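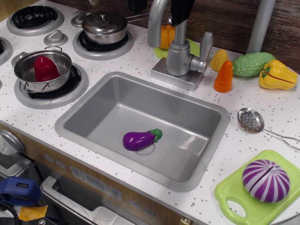

Vegetable soup day: eggplant in the sink, bell pepper already in the pot.

How to Set Up a Play Kitchen for a Pretend Soup Day

My niece can play "soup" for an entire afternoon, and I have come to love setting it up almost as much as she loves wrecking it. You don't need a fancy kitchen for this! What makes it work is giving each part of the counter a job, so a child can walk up and see right away that there is something to do.

What you need

A play kitchen with a sink and a stovetop
Two pots (one with a lid, if you have it)
Six to eight toy vegetables, a couple of them the kind that split in half
A small cutting board
A big spoon, slotted or not
A little mat or a folded washcloth

Step 1: Clear everything off

Take it all off the counter, and I mean all of it. The plastic cupcakes, the cash register, the dinosaur. Put the extras in a box somewhere out of sight. Wipe the counter and the sink while you're at it, and check the corners of the basin for old play dough.

Step 2: Start at the sink

Put one vegetable in the sink and leave it there. An eggplant is perfect because it's big and shiny and just begs to be washed. We play with the water off, and a dry sponge does the scrubbing. If your child wants real water, put a towel down first and keep any wooden toys well away from it.

Step 3: Line up the vegetables

The rest go along the back of the counter, next to the faucet. I like to mix shapes and colors: corn, carrot, a split yellow pepper, and our favorite, the bitter gourd. It's green and bumpy and most of the kids who come over have never seen one — they go for it first every single time. My friend Chaiwat Kaewkla cooks the real thing with egg, and after he brought some over, gourd went into every soup we made for weeks.

Give one vegetable a special spot on the mat. Ours is an orange one that looks like a pumpkin, and it sits behind the faucet on a lime-green round. I have been told it is the boss of the soup.

Step 4: Get the stove going

Put the open pot on a front burner where small arms can reach it, and drop one vegetable in so the cooking has already begun. A red bell pepper shows up beautifully against steel. The lidded saucepan goes on a back burner with its handle turned away from the front, just as you would on a real stove. What's under the lid is up to you. A dried bean bag makes decent rice.

Step 5: Make a chopping corner

The cutting board goes at the front on the opposite side from the stove, with the spoon lying just behind it. Set a split onion on the board, halves apart or together. Younger children (two and up, in my experience) are happy pulling the halves apart and pressing them back. Older ones will want a toy knife, so keep one handy.

Step 6: Let them cook

Now step back! Order a bowl of soup and ask what's in it. If things slow down, try one of these:

"Could I have it with no carrot, please?"
"My soup needs something yellow."
"I think the pot is boiling over!"

Brigitta Lüthi, our neighbor, once sent hers back twice for more onion and got a very stern look from the chef.

Putting it away

I keep the soup things together in one cloth bag so the next setup takes a few minutes. Pots stay on the stove, halves get matched up before they go in, and the spoon goes in last.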